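Laneleck season 3 spoilers and theories: is Solène really leaving Cardale?

marchal_or_bust
OK who else watched the preview for Thursday's episode three times in a row? Solène is at the train station with the green suitcase, the SAME suitcase her mother carried in the pilot, and Bridach is standing on the other platform with that look on his face. I yelled. My dog left the room.

My theory is that she isn't running away from the wedding at all. She found the second letter (the one Lucienne hid in the piano bench back in episode 5) and she's going to Marchal to find whoever wrote it. Tell me I'm wrong!

kbelmonte
You're wrong, but I love you for it. The letter burned. We saw it burn. Aunt Lucienne stood at the stove and fed it in one corner at a time while humming, and it was the best thing the show has done all season.

marchal_or_bust
We saw AN envelope burn! Go back and look, the flap is open and she never takes anything out of it.

TeaAtCardale
Oh my gosh, I went back and she's right, the flap is open. I've seen that episode so many times and never caught it. Now I have to rewatch the whole thing tonight, and I was supposed to do laundry.

Question though, if Lucienne kept the letter, why would she pay the lawyer the 2,000 to keep quiet? She'd already have all the proof in her own house.

aušra_v
The lawyer money was for the deed to the mill, not the letter. Two separate secrets. I wrote it all out on the back of a calendar at the start of the season and it's still on my fridge, so I feel pretty sure about that one.

kbelmonte
I'm going to disagree with the mill part. When Bridach reads the bank slip out loud he says "2,000, to the office," and Lucienne looks at the portrait, and the portrait is of the old judge. The judge had nothing to do with the mill. He signed the adoption papers! I think the payment is about who Solène's father is, and the mill is just there to keep Bridach busy.

aušra_v
She looks at the portrait in every scene, though. She looked at it when the soup got served.

kbelmonte
Soup could be important.

TeaAtCardale
Can we talk about the wedding dress for a second? There was a close-up of the hem and it had mud on it, and it hasn't rained in Cardale since the funeral. She had to have gone out to the quarry. I got goosebumps.

marchal_or_bust
YES, the quarry. And who do we know with a key to the quarry gate? Tomas. Who is supposed to be in the hospital with no memory. I have never believed in that amnesia, he buttered his toast on both sides exactly the way he used to.

quarrygate_truther
Joining in to say I've been on the fake amnesia train since his first scene back. He calls the nurse by her first name before she's been introduced. People told me it was a writing mistake, but this writing team doesn't make that kind of mistake, they planted the piano bench a full season early!

kbelmonte
They also gave the twins two different birthdays, so let's not get carried away. 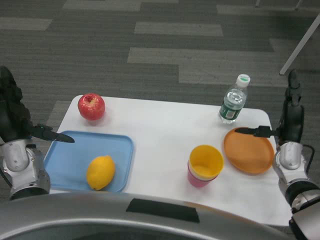
This page was last modified on a Thursday in October, 9:40 pm

aušra_v
Back from the episode and my hands are shaking. Nobody spoil it for the late time zones, but whoever said to watch the luggage, take a bow.

marchal_or_bust
I'm taking it! I won't say what was in the suitcase, but I was half right, and half right on this show is basically a trophy. Bridach crossing over to her platform with no music playing, just the station clock... that was beautiful.

kbelmonte
Fine, the letter survived. I admit it. But I still say the handwriting is Lucienne's own, and I don't buy for one minute that she found it in the attic. The capital S is the same as on the seed packets in the greenhouse.

TeaAtCardale
I thought the S looked different, with a bigger loop on the bottom. Also I'm a little sad they skipped the whole wedding reception. We got all that fuss over the cake and then not one slice!

quarrygate_truther
Tomas had one line and it proved me right. I'll be insufferable until next week.

Comments (175), showing newest

Trinh Huỳnh: My sister and I read this thread out loud to each other before every episode. Please keep it going over the break!

gardenpath: Team Lucienne forever. She's had to clean up after that family for three seasons and she looks fabulous doing it.

Kristine B.: Does anyone remember the name of the song from the boat scene? I've been humming it since breakfast.

oldmillfan: I still think the mill matters more than any of you are giving it credit for.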